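Creeping release fault

From the Bisuretti wiki, the shared reference for small-arm automation

Creeping release, also called sticky drop or the Jistdale fault, is a failure in bin-sorting robots in which a gripper reports that it has let go of a part before the part has fully left its fingers. The arm then swings back for its next pick and carries the part along, or flicks it out over the work area. It is a wonderfully sneaky fault, since every log entry looks clean while parts end up in the wrong place.

Discovery

The fault was first written up at Jistdale, a teaching workshop that sorts toy bricks by color with two-arm benches running Vadunum control software. One bench finished a 60-minute run with no errors on record, yet blue bricks kept turning up in the wrong bins. The team repeated the run with 100 bricks and got the same clean log and the same muddle. Brick sorting turned out to be a lovely way to study the problem: a misplaced part shows up at a glance, and a reset takes moments. 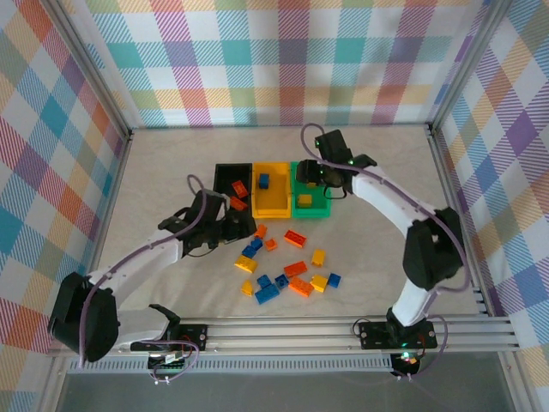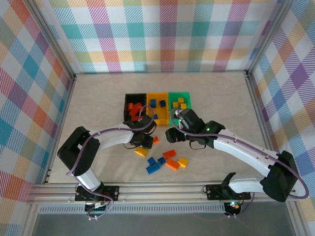

Two-arm brick sorting with black, yellow and green bins.

Cause

Each finger is driven by a small servo that reports its position to the controller. In the Vadunum release then in use, the "open" signal was sent as soon as the servo had been told to move, with no check on where it had got to. A cool, fresh servo opened quickly enough to hide the mistake. After a long run the motor warmed up, the fingers slowed down, and the arm began its return with the grip still half closed.

Cable drag made matters worse. On arms where the gripper cable had been tied too tightly near the wrist, the fingers lagged even more in certain poses, so one arm could fail often while its partner behaved perfectly. This threw people off the scent for weeks!

Safety

A light plastic brick does little harm, but the same fault with a metal part is a real hazard. The Jistdale notes call for eye protection within reach of a moving arm and a full stop before anyone retrieves a dropped part. Reaching in during a pause is the main danger, because a waiting arm and a stopped arm look exactly alike.

Fixes

The usual cure is a software check that holds the arm in place until the measured finger position matches the open position. Zerouali, an add-on for the Vadunum controller, does this and also raises an alarm if the fingers take more than 2 seconds. In the follow-up test at Jistdale, it got through 2,000 releases without a single carried part. Leaving more slack in the wrist cable helps too, and costs nothing. Benches without position feedback can use a fixed pause, though it slows the work and has to be set with the motors warm.

See also: gripper calibration, false grasp, emergency stop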